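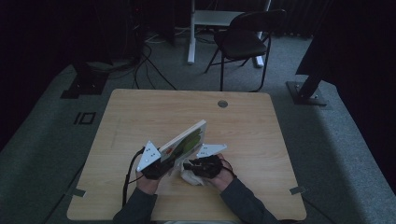 Glove rig tips, shared workshop, bench end

Quick ones from the build so far. Will tidy up when there's time (there won't be).

Marker plates. Three dots per plate, never in a neat even triangle or the software can't tell which way up it is. Make left and right different shapes if you can. We printed the first pair identical, lost a whole Monday evening to swapped hands.

White plate, black glove. Easy to spot when one's slipped. Check both before every take, give each a gentle tug.

Straps. Snug over the knuckles, looser at the back of the hand. Too tight and your fingers go numb by the time you've done a decent run. Long sleeves under the cuff stop the edges rubbing.

Cables. Off the near edge of the table and away, with slack. Enough slack to reach the far side of the top with both arms out, then a bit more. Thin wires on the right hand want a loop at the wrist so the solder joints don't take the pull. Ours failed there 3 times before Kekeli Amoah put a blob of hot glue on it. Fine ever since.

Floor leads: tape them or lose them. Carpet tape peels, so use the cloth sort and press the ends down with a spoon.

Wiping jobs. Best first task to teach the arm, tea-towel sort of thing. Flat boards, book covers, picture mats. Start with something light that has a clear border, you can tell at a glance if it's turned over. Scrunch the cloth, don't fold it. Folded ones slide about and the arm learns the slide.

Shiny things: leave till later. Glare off a glossy cover plays havoc with the dots. Dim the room, draw the curtains, one soft lamp well off to the side.

Table. Pale top is good, plain is better. Clear off mugs, screws, phones. If yours has a cable hole put the cap in, small parts find it every time.

Stands. Feet flat on the carpet, bag of sand on the base. Mark round them with tape so they go back in the same spot. Knock one and you start the calibration agian, no shortcuts.

Recording. Short takes. Stop, hands flat, count of 3, start again. Easier to cut up afterwards. We're aiming for 590 clean ones by August, 200 in the box so far. Name the files as you go, not at the end of the night.

Batteries. Charge both gloves together even if one's nearly full. Write the date on with a paint pen.

Spares worth having in the drawer: hook and loop strap, M3 screws, heat shrink, a second set of plates, baby wipes for the glove insides. They do get whiffy. Air them overnight, dont put them on the radiator, the glue lets go.

Still to sort: gripper pads for the arm. Rubber ones from the Lindqvist kit are too grabby on cloth. Going to try old bike inner tube, rough side out.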